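Home | Forums | Members | Search | Log in
Forums > Robots and Automation > Events and Visits

Hellovau open day in August — who went, and what did you think?

Print this thread | E-mail this thread

benchgrinder
I went to the Hellovau open day and I see a few of you had it on your lists too. I'm starting one thread so we don't end up with five.

My background is packaging lines, 14 years of them, so I went in wanting to know one thing: can any of this be set up by the people who already work in a plant, or do you still need an integrator on site for two weeks. I got part of an answer. The arm cells on the ground floor were the usual pick and place and I didn't stay long. The upstairs room with the hand-held grippers was better, and I spent most of my time there.

If you went, say what you saw. If you're thinking of going to the next one, ask.

mlathe_67
I was there in the afternoon. Parking was bad. The ground floor cells were down for a good part of the time I was there, and the young man at the rail couldn't say when they'd be back. I had driven 37 miles. I did get upstairs in the end, but the line on the stairs was long and they were letting in small groups.

The coffee was free, I'll give them that.

oddparity
I went up with the first group. For people who haven't seen this kind of thing: the person holds the gripper and does the task by hand, and the motion of the gripper is recorded. Later the recordings are used to train an arm that has the same fingers on it. No teach pendant, no waypoints. Gekwood has been showing something close to it, but theirs is bulkier and you get tired holding it.

What I wanted to know was how many runs they need. The presenter said 200 for a simple pick with the part in a fixed area, and 2,000 if you want the part anywhere on the table and in any orientation. She was clear that these were their own working numbers and not a promise.

benchgrinder
Same numbers in my group. Did yours get to the part about resets? Somebody has to put everything back between runs, and they count that in the time.

oddparity
Yes. She said resets are the slow part. I believe it.

tessellate
I have a picture from up there and some notes I typed on the train home. Notes first.

1. The table was big, bigger than the job needed. I asked and was told they use the same table for every task so they don't have to set the room up again.

2. The harness went over both shoulders. I tried one on. The straps are wide and it sat fine on me, but I'm tall. A shorter woman in my group had to have it taken in a lot.

3. The job while I was watching was small flat parts and a tray. Flat parts are hard for two fingers. You come down nearly vertical and you have very little edge to grab.

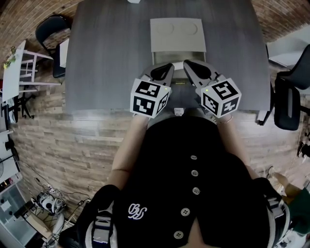

4. The cubes at the base of the fingers have marker patterns on more than one face, so tracking has something to work with when the hand turns over. Each one has a little green light. I didn't ask what the light means and now I wish I had.

5. Visitors got a turn at the end. I did four picks and dropped two. You want to use your wrist the way you normally do, and the fingers are further out than you think.

6. They would not say what the kit costs. "Talk to sales" was the whole answer.

mlathe_67
So a person does the work by hand 2,000 times and then the machine can do it. I could have told them how to pick up a flat part. You put a chamfered edge on the nest, or a finger slot under the part, and any cheap gripper will do it all day. A vacuum cup would do it without a finger slot.

tessellate
If the part has a clean flat face, a cup is the right answer and I said so to the presenter. She agreed. She said the tray job is there because it's hard with fingers, and that they'd use a cup on a line too.

mlathe_67
Then show me the job where it's needed.

benchgrinder
I can give you one from my own plant. We have 371 active part numbers going through one kitting bench. Some come in bags, some in foam, some loose. We tried to cost fixtures for the top sellers and gave up. A cup handles some of them. The bagged ones are hopeless. If I could have one of my kitters wear that harness for a shift and get something usable out of it, I'd pay for that.

I'm not saying it's there yet. I asked what happens when the part comes from a new supplier and is a different color, and the answer was "more demonstrations." How many more, they couldn't tell me.

halfpitch
Didn't go, but I have a question for those who did. Are the fingers on the hand-held one the same as the fingers on the arm? I looked at a Janside unit last year where they were close but not the same, and grip force was off by enough to crush cartons.

oddparity
Same fingers, according to them. Light gray plastic with black rubbery pads on the inside faces. There was a set on the side you could handle. The pads come off, and I was told they swap them when they wear. I didn't get a number for pad life.

Grip force I can't help with. On the hand-held one it comes from the operator's hand. How they carry that over to the arm wasn't explained well, at least not to my group. Somebody asked and the answer went off into software.

halfpitch
That would be my sticking point. Position is the easy half. Thanks.

ferrule
I'll disagree with some of the above. I thought the upstairs room was the weakest part of the day. It was a demonstration of how to collect recordings, and we never saw the arm run from them. They had a video on a screen in the hall, and I don't count video. If I go to an open day I want to see the finished thing fail in front of me at least once.

The Hsueh people at their event last spring ran an arm live for visitors. It missed plenty of picks. I learned more from the misses than I did from anything at Hellovau.

tessellate
Fair. I asked about that and they said the arm was at a customer. I have no way of knowing.

I still got something out of handling the gripper. I can now tell my boss what the operator side feels like, and that was his question. He doesn't care about the arm yet.

benchgrinder
ferrule, I agree with you on the video. I put it on the feedback card. I don't agree that the room was weak. For my purposes the collection side is the cost. An arm I can price today. Hours of a person's time with a harness on, I can't price until I've seen how fast it goes and how tired they get.

I had the stopwatch running on my phone for part of it. The pick itself was quick. Reset was longer than the pick every time. If your part and tray take any care to put back, double your estimate.

ferrule
Did anybody ask the operators how they felt after a full day?

benchgrinder
I asked one. She said shoulders first, then the thumb. They swap people over during the day, but I didn't write down how often.

mlathe_67
Shoulders and thumb. We spent years getting people off jobs like that.

oddparity
It's a few days per task and then it's done. A kitting job is every day. I don't think those compare.

mlathe_67
A few days per task times 371 part numbers.

benchgrinder
Nobody would do all of them one by one. They say similar parts share. I'd want to see it on my own parts before I believed how much. I've asked if I can bring a box of ours to the next session and I'm waiting to hear.

halfpitch
If they say yes, put some bagged ones in. Clear bags if you have them.

benchgrinder
I have plenty.

kerfwidth
New here, been reading for a while. Is the open day free and do you have to be a company? I teach evening classes in machine maintenance and would like to bring six or seven students.

tessellate
It was free. You sign up on their site and there's a box for company name, but a man in my group was retired and he got in with the box left blank. For a group I'd e-mail first because of the small groups upstairs. Closed shoes are required on the ground floor and they did check.

kerfwidth
Thank you. I'll write to them.

mlathe_67
Go in the morning. Use the lot behind the building, the front one fills up by 9.

oddparity
One correction to my first post. I said the first group, but there had been an earlier one for customers only. I heard that group got a longer talk about force, so halfpitch, it may be worth writing to them directly.

halfpitch
Will do. I'll post what they send me.

Page 1 of 1
Print this thread | E-mail this thread
Back to Events and Visits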